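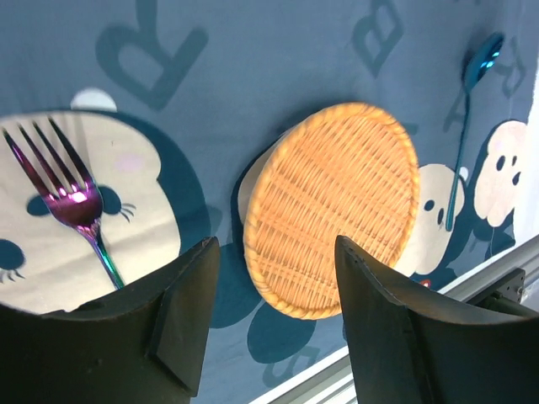

A rule you can't check from the log is just a wish, Elli Lehtinen wrote across the top of our first draft. So most of this report is about turning wishes into rules. Draft 1 had 22 rules. Most of them said "carefully" or "as needed" somewhere. Gone now.

Working Rules for a Tabletop Gripper Cell: Final Report
Grurnbridge, spring project, group Kang

1. What we were asked to do
Write a set of working rules for table-setting tasks with a two-finger gripper. Has to be short enough to read before a session, strict enough that two operators end up doing the same thing. We looked at the Statach lab sheet and the Bruddale handbook first. Statach is one page and leaves out stopping completely. Bruddale is long, good on stopping, says almost nothing about objects on the table. We borrowed from both and wrote the rest.

2. How we tested
Went through 1,146 recorded runs and marked each one against the draft. 47 couldn't be scored either way, mostly because the operator didn't note the start layout. That's our fault as much as theirs, the old form had no box for it. Form is fixed now.

3. The rules (short version, full text in appendix A)

Before starting
- Sleeves up, hair tied, nothing hanging from the neck.
- Stop button within reach of the person watching, not only the person driving.
- Check finger faces for chips and grit. Write down what you find, even if its small.
- Wrist camera view open on the screen before the arm is enabled.

Table
- Only task objects on the work surface. Phones and coffee go on the side bench.
- Start layout gets written down every time. Same words for the same objects, use the list.
- Shiny metal cutlery: check for glare in the wrist view and shift the lamp if you can't see the outline.
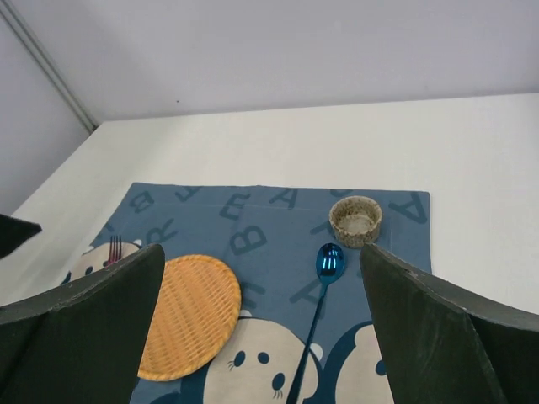
Fig. 2. Wrist view with spoon, woven plate and cup on the printed placemat.

During
- One driver, one watcher. Swap only when the arm is disabled.
- Hands stay off the table while the arm is enabled. This was the rule we argued over most. Old habit was to nudge a fork back into place mid-run. Now you stop, disable, move it, log it, start a new run.
- Don't press down on soft surfaces to get under thin things. Approach again from a different angle, two tries max, then stop.
- Ceramic at reduced speed. Always.

After
- Failed runs are kept and labeled. No deleting.
- Open the fingers, park the arm, disable, then reach in.

4. What didn't work
The glare rule is weak. "Can't see the outline" depends on who is looking, and we didn't agree with each other on a lot of the sample views. Tried a brightness cutoff, it flagged nearly everything with a patterned cloth under it so we dropped that. A plain cloth would be easier to score but then you are testing an easier table, and the handbook people at Bruddale would be right to complain.

Two tries max is also a guess. Picked it in April, never compared it with three.

5. Still to do
Get someone outside the group to score a batch using only the printed rules. Fix numbering in appendix A (rule 9 appears twice, sorry). Add the object list as a tear-off sheet and tape one next to the screen.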